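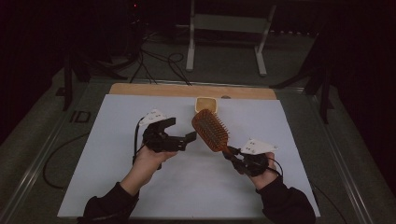

Paddle Brushes: Care and Cleaning FAQ

Questions sent to the Erport hair care desk, answered by Yara Khalaf. Last revised October 16, 2019.

How often should a paddle brush be cleaned?
Remove hair after every two or three uses. Wash the head every two weeks, or weekly if you use dry shampoo, wax or hairspray. Product residue binds dust to the base of the bristles, and after a month or so it no longer comes off with a comb alone.

What do I need?
A tail comb, an old toothbrush, a shallow dish, mild shampoo and a towel. A light-colored surface makes loose hair and lint easier to see and wipe up.

How do I get the hair out?
Slide the tail of the comb under the mat of hair at the edge of the head, lift, and work toward the center. Repeat from the opposite edge. If the mat is dense, cut it along a line between two rows of bristles and pull each half separately. Do not pull straight up with your fingers – the bristles are only seated in the pad and can come out with the hair.

Can I soak the whole brush?
It depends on the type.
Solid plastic, no cushion: yes, up to 10 minutes in warm water.
Cushioned pad with an air hole: no. Water enters through the hole and stays behind the pad.
Wood body: no. Wipe with a damp cloth and dry at once.
Boar bristle: dip the tips only.

How do I wash a cushioned brush, then?
Put a finger's width of warm water in the dish with a few drops of shampoo. Hold the brush with the bristles down and dip only the bristles, keeping the pad above the waterline. Scrub between the rows with the toothbrush. Rinse the same way in clean water.

Water got behind the pad. What now?
Press the pad gently with the air hole facing down until no more water comes out. Leave the brush bristles down on a towel for 24 hours in a ventilated room. Do not use a hair dryer on it. Heat softens the adhesive on some pads.

Some of the rounded tips have come off. Does that matter?
Yes. A bare pin scratches the scalp and snags hair. One or two missing tips near the rim can be tolerated. If several are gone in the same area, replace the brush. Gluing tips back on does not last, in our experience.

What is the gray fluff that keeps coming back?
Mostly lint from towels and pillowcases, mixed with skin flakes and residue. It collects fastest when the brush is used on damp hair straight after toweling.

Can I use vinegar or baking soda?
Use one teaspoon of baking soda in the dish for heavy residue. Avoid vinegar on natural bristle and on brushes with metal pins. Never use bleach.

How should the brush be stored?
Bristles up, or hanging by the handle, away from the sink. A closed drawer is acceptable once the brush is fully dry.

When should I replace it?
When the pad is cracked, when bristles lean and do not return, or when the handle moves in its socket. With regular cleaning, expect one to two years of daily use.

Is it safe to share a brush?
We advise against it. If you must, wash it before and after.

Corrections to this page go to Amrit McKinnon at the Prarkbridge office.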